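Workbench and Storage > Benches and Tables

Thread: Lower shelf depth on a packing bench, set back or flush?

mkessel_bench
Posted May 25, 2022

I am fitting out a sorting room with four benches from the Brondlow range. Each has a flat top and one open shelf below. The shelf can be bolted flush with the front edge of the top or set back by 100 mm. The instruction sheet covers both positions and recommends neither.

Use is light. Parts come in by the tray, get sorted on top, and go out in bags. Hand tools and small boxes would live on the shelf. Floor is carpet over concrete. I would like opinions before I drill, as the holes are not shared between the two positions.

torqueandtell
Flush. You lose storage with a set-back shelf and gain nothing a drawer unit would not give you. Rated load is the same in either position if you use the supplied brackets.

dkhalaf
Set back, if anyone will be sitting. With the shelf flush, knees meet the shelf edge before the elbows reach the top. I measured this on the Grornwood benches at my last job: shelf 300 mm below the top, flush, and most people ended up sitting sideways to the bench. We moved the shelves back in July and the sideways sitting stopped.

Standing use is a different matter and flush is acceptable there.

torqueandtell
He said sorting, which I read as standing.

mkessel_bench
Mixed. Two seated, two standing.

dkhalaf
Then set back for the seated pair at least. On the set-back shelf I would keep small items only, in one row. A second row behind the first does not get used. Bulky containers go on top, where they can be tipped and emptied. My current bench follows that rule. Three black containers on the yellow top, small stuff in a line underneath, the thin metal tools at one end so that they do not end up under the boxes. 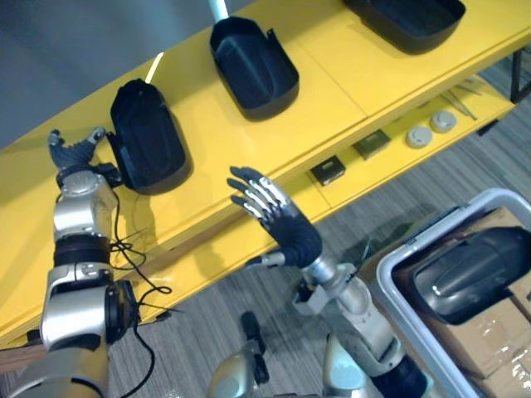 2 min read

The two square boxes have a fixed place toward the middle of the shelf, and the round white pieces go next to them. I do not stack on this shelf. Stacked boxes have to be lifted out past the underside of the top, and the upper one gets knocked off sooner or later.

pallet_jack_63
Is the container at the left meant to be on its side? Mine roll if I leave them like that.

dkhalaf
No rule about it. If yours roll, put a strip of ribbed mat under them. The boxy ones with a flat base are less trouble.

torqueandtell
I still object to loose tools on an open shelf. Thin tools slide, and they are hard to find in carpet. A shallow tray with a lip costs very little and settles the question. Montoya sells one that drops onto a standard shelf with no screws.

dkhalaf
Agreed on the lip. I disagree on the Montoya tray. The lip is high enough that you have to tilt fine tools to get them out, and with a set-back shelf there is not much hand room above it. A strip of self-adhesive edging along the front of the shelf does the same job.

pallet_jack_63
Edging came off mine inside a month. Clean the shelf with alcohol first and press it down with a roller. The second attempt has held.

mkessel_bench
Does the color of the top matter? Brondlow offers gray or yellow at the same price.

torqueandtell
Preference.

dkhalaf
It matters if your trays and parts are dark. Black on yellow is easy to see across the room. White parts on yellow are also fine. Clear bags are poor on either color, so use a dark mat for bagging. Gray shows less wear.

lowshelf
One point missing so far: leg leveling on carpet. The Dronico feet sink on one side over the first few weeks and the top goes out of level. Check it again after 100 hours of use and adjust then. Anything round on the shelf will tell you before the spirit level does.

mkessel_bench
Decision: set back on the two seated benches, flush on the two standing ones, yellow tops on all four. Edging on the shelves, alcohol first. I will drill tomorrow and post the hole spacing for anyone with the same brackets.

torqueandtell
Post the bracket part number too. There are two versions and the older one has a different offset.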